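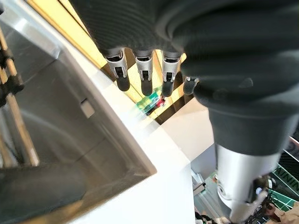
I'm stuck in Pristora on my tablet, in the Trundardale chapter, at the gate where you have to hold the stone pads down while the bridge comes across. The pads sit in a row and they all need to be held together. I put my fingers down the way the robot hand at the top of the page has them, side by side in a row, four of them, and the first three pads light up fine. When the last finger touches, all of them go dark and the bridge pulls back. I have tried it slower, faster, with both hands, and with the tablet flat on the table. I restarted the game and the tablet. The earlier gates in the same chapter only need two pads and I had no trouble with those. I have 200 gems saved and I don't want to spend them on the skip if there is something wrong on my end. The tablet is a Girard, bought used, and it has a screen protector on it that came with it. Is this a bug or am I missing something?

Posted by slowtapper
June 4, 2020
3 comments

Answers

mossgate

Check the gestures on the tablet first. A lot of Android tablets have a shortcut that uses three or more fingers, usually for taking a screenshot or switching apps. When the system thinks you are starting a gesture it takes the touches away from the game, and the game sees it as if you had lifted your whole hand. That matches what you describe, with everything going dark at once. If it were a bad spot on the screen you would expect one pad to go dark and the others to stay lit.

On my Girard it was under Settings, then Display, then Gestures. Yours may be in a different place depending on the version. Use the search box at the top of Settings and type "gesture" or "finger". Turn off anything that mentions more than two fingers. You don't have to restart, but close Pristora all the way and open it again, or the gate stays in whatever state you left it.

If that doesn't do it, test the screen without the game. Turn on Developer options (tap the build number in About tablet until it says you are a developer) and switch on "Show taps" or "Pointer location". Put the same fingers down on the home screen and look at the marks. You should get one mark for each finger, and they should stay put while you hold. If one mark flickers or jumps, try the same thing with the screen protector off. Thick ones with an air gap at the edge give trouble along the sides, and the last pad at that gate is close to the right side of the screen.

Also check that the game is up to date. I don't know if Berneo changed anything at that gate, but I would rule it out before taking off a protector that you can't put back on.

Don't buy the skip yet. It costs 100 gems and it skips the whole room, so you lose the chest on the ledge above the bridge. The chest has 2 blue keys in it and you need both for the side door later in the chapter. You can come back for them, but you have to play the room from the start, and it is a long room.

14 people found this helpful

penny_tiles

same thing happened to me, i just used the skip. game is fun but that level is bad. the ice chapter is better

1 person found this helpful

quartzlane

The answer about gestures is right as far as it goes, but there is another way to do the gate that doesn't need all your fingers. Go back to the room before it and push the crates off the shelf. They fall down the shaft and end up next to the pads. Drag one crate onto the first pad and one onto the last pad, and they stay down by themselves. Then you only hold the ones in the middle.

You have to do it before you touch the lever. Once the lever is pulled the shaft closes and the crates won't come through. If you have already pulled it, use the reset button in the pause menu (the round arrow, and not "Restart chapter", which puts you back at the mill). You keep your gems when you reset a room.

The score for the gate is the same with crates or without. I got 500 points both times I played it. There is a badge for doing it by hand, and I don't have it.

One more thing. If you play with the tablet in a case with a thick rim, take it out for this gate. My palm kept resting on the bottom corner, and the game counted it as a touch and opened the map.

9 people found this helpful

Comments on this page

slowtapper: It was the screenshot gesture. It was on under Display like mossgate said. Turned it off and the bridge came across on the first try. Got the chest too.

mossgate: Good. Turn it back on when you are done with the chapter if you use it, there are no more gates like that one until the lighthouse.

slowtapper: I never use it, I didn't know it was there. Leaving it off.

Help > Mobile games > Puzzle > Pristora > Stuck on a level

Shares: 2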